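Section 4. Checking and joining the large bricks

This section is for the red bricks of the Stutunar set. Please read it to the end before you join the first two bricks. The box holds 68 pieces, and the small parts are described in section 6.

4.1 Preparing the table

1. Choose a flat table with a light top. On white, a red brick is easy to find and dirt shows well.
2. Wipe the table and let it dry.
3. Put on thin knit gloves if you want to keep finger marks off the glossy sides.
4. Lay out only the bricks for the present step. Turn the studs up.
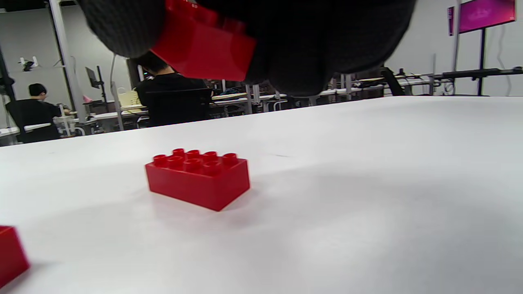

5. Keep free space in front of you, so that you can turn a brick without pushing the others.

Note: The eight-stud brick has two rows of four. In the plans of Urkuston it is marked with the letter L.

4.2 Looking at the underside

1. Take one brick and turn it over.
2. Look into the round tubes. They must be clean, also at the bottom.
3. If there is dust inside, use a dry soft brush. Do not use a needle or a knife.
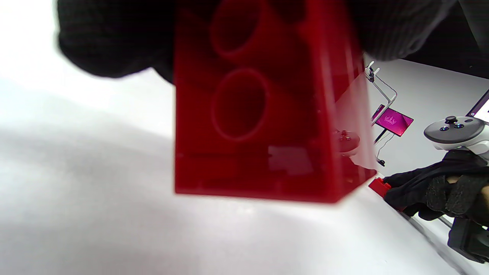
Irén Csizmadia wrote to us that she washes her bricks in a bowl of warm water with a little dish soap, and that they need one whole night on a towel, with the open side down, before the tubes are dry. We agree with this method. Do not put the bricks in the dishwasher.

4.3 Checking the walls

1. Hold the brick with both hands, one at each end.
2. Tip it slowly against a lamp or a window. The light comes a little through the plastic.
3. Look for a white line in the wall. Such a line can be the start of a crack.
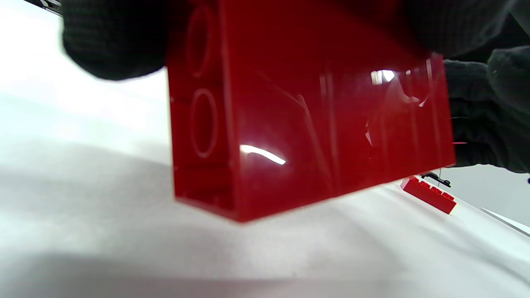
4. Pass a finger along the lower rim. If you feel a sharp place, put the brick aside and write to Hesmont, the spare parts service, with the letter from the plan.

Caution: Do not bend the walls to test them.

4.4 Joining

1. Set the lower brick on the table, studs up.
2. Place the upper brick on it and press first at one end, then at the other.
3. To separate, hold the lower brick down and lift the upper one at a corner. Do not twist.

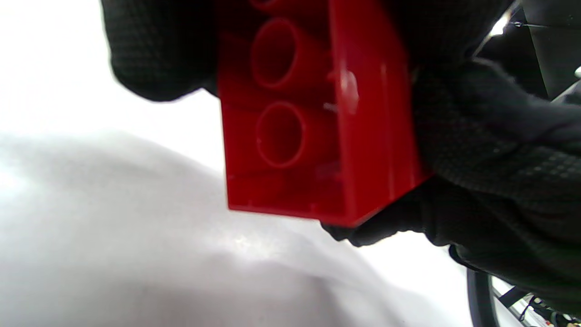
Mine were so tight in March that I could not separate them at all, wrote Sándor Fülöp, and after one hour in the warm kitchen they came apart by hand. Cold plastic is stiffer, so bring the box into the room early if you store it in a garage.

Caution: Never use pliers. They leave marks on the rim, and the brick will then not sit flat on the next one.

Continue with section 5, Building the first wall.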